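Abhishek Rathore
July

4.2 Handling thin, flexible objects at home

The workshop version of Sengar had, by this point, become very good at blocks. We moved it to a bedroom to find out what else it was good at, and the answer took most of an afternoon to arrive. The room was used as found, on the grounds that tidying it would have been cheating and also effort.

Jewellery was chosen for the second task set. A chain has no fixed shape, weighs next to nothing and will hide from a fingertip sensor with some skill. Each trial asked the operator to work with chains at an open box using a pair of hand-held grippers, one to each hand. Operators were told to go slowly. Most had already reached this view by themselves.

We logged 315 trials, of which 176 were kept. The rest were thrown out by the Drulline filter, which rejects any run where the two wrist tracks drift more than 3 mm apart in the shared map. We had hoped for a higher share. A further 67 trials recorded with the older Pemix firmware are left out of all tables, and we would rather not discuss them.

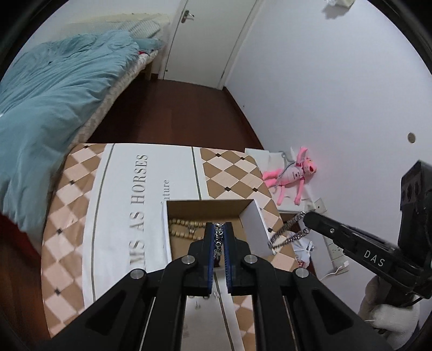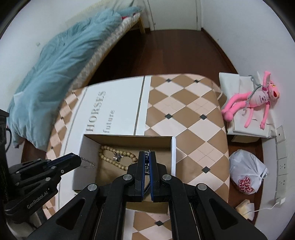

Figure 3. Two views from a hand-held gripper during the jewellery task. In both, a silver chain is held between the blue-edged jaws over the open box, with a wooden bead bracelet inside and a second gripper holding another chain.

The main difficulty is one of scale. At the pinch point the jaws hide a good part of what they are holding, and the part left in view is thin enough for the Jiveck tracker to mistake it for glare. Raising the exposure helped with the chain and ruined the walls. Lowering it did the reverse. We settled on a value that annoyed everyone equally and kept it fixed from then on.

A second trouble was patterned cloth. Repeated diamonds give the tracker plenty of corners to hold on to, which is welcome, and plenty of chances to pick the wrong one. The map would now and then slip sideways by exactly one diamond and carry on with complete confidence. Section 4.3 gives the fix, a dull one involving the bed leg.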